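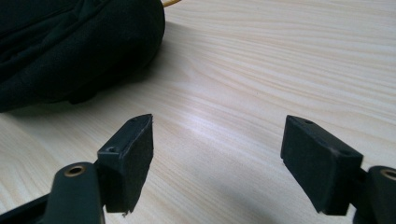

Wood Tabletops: Care and Finish FAQ

Irkport Table Tops, Brimetent series

What finish is on the top?

Brimetent tops ship with a clear hard-wax oil, satin grade. The oil penetrates the surface and leaves a thin wax layer. It can be spot-repaired without stripping the whole top.

Why does the grain differ from the sample I received?

Sample chips are cut from offcuts. Line spacing, waviness and darker streaks vary between boards and within one board. We do not match grain between orders.

The surface shows a bright patch under my lamp. Is this a defect?

No. A satin finish reflects a light source placed opposite the viewer. Move the lamp to the side or fit a diffuser. If the patch stays in the same place when the lamp is moved, the finish has been polished by wear; see the Bresel kit below.

How do I clean it?

Wipe along the grain with a damp cloth, then a dry one. Do not use ammonia, bleach, steam or melamine sponges.

Can I leave a bag or folded clothing on the table?

Yes, if it is dry. Damp fabric left overnight can raise the grain and leave a cloudy area. Dark textiles may transfer dye while wet. On a new top, wait 30 days before leaving anything in one spot for long periods. Pale wood changes color with light, and covered areas will lag behind.

Do cables mark the surface?

Some soft PVC jackets react with wax and leave a tacky line. Route permanent cables along the underside. Clips are sold separately (part 378).

How do I remove a shallow scratch?

Sand with 200 grit along the grain, remove the dust, and apply one thin coat from the Bresel maintenance kit. Wipe off the excess after 3 minutes. Allow around a day before normal use. Lay oily rags flat outdoors to dry before disposal. They can self-heat when bunched.

Is the kit compatible with lacquered tops?

No. The Nechyporuk series is lacquered and needs a different procedure. Check the label under the rear edge before ordering.

Do you refinish tops on site?

Not at present. Tops can be returned to the workshop, unfastened from the frame, with the order number written on the packaging.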